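July 22, 2025
by Erna

Up at 5 again for the change window. Coffee, no breakfast. Plan was to swap the two core switches at Sindeck before anybody logged in, and of course the first one took all the time. Old config had 126 VLANs on it. Maybe a third of them still go anywhere. Last year's me wrote "clean up later" in the notes, so thanks for that.

First switch up at 6:40. Second one refused to join the stack – firmware mismatch, even though the Fivano sheet said they shipped on the same build. They did not. Downloaded the image over the backup line, which crawls. Sat on the floor of the cold aisle in a hoodie, in July, watching a progress bar.

Users started coming in around the time it rebooted. Phones on the second floor were dead for a bit. Three tickets, all saying "internet down" and none of them about the internet. Closed them with the same sentence.

Then a call with Siddiqui about the monitoring contract. They want to move us to per-device pricing, 200 devices minimum. We don't have 200 devices unless you count the door readers, and I'm sure they'd love to count the door readers. Said I'd get back to them Friday. Need to pull the real number out of the inventory first, and the inventory is wrong.

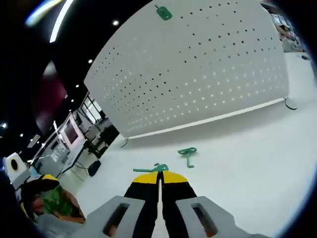 Alerts are the other thing. Went through last week's pile after lunch and it's nearly all noise, the same link flapping on the warehouse uplink, over and over, mail every time. Wrote a rule to hold it until it's been down 3 minutes. Should of done that in spring. Also changed the colors on the wall dashboard so warnings are a proper bright yellow on black, same as those jaw tips, instead of the sad beige nobody could read from the door. Looks good. Took ten minutes and will probaly get more praise than the switches.

Cabling still a mess behind rack 2. Labels falling off, the cheap ones. Ordered the wrap-around kind, hope they stick this time. Found a patch lead that runs up, over the tray, and back down to the port right next to where it started. Left it. Not touching that on a day with a change already in it.

Backup job ran late but finished. Checked the restore on one mailbox, fine. Haven't tested a full one since before the move and it bugs me – put it on the list for next month, under the UPS batteries.

Home at seven. Legs hurt from the floor. Forgot to send the change report, will do it first thing. Also forgot to turn off the loud fan in the comms closet, or left it on purpose, can't remember. Bed.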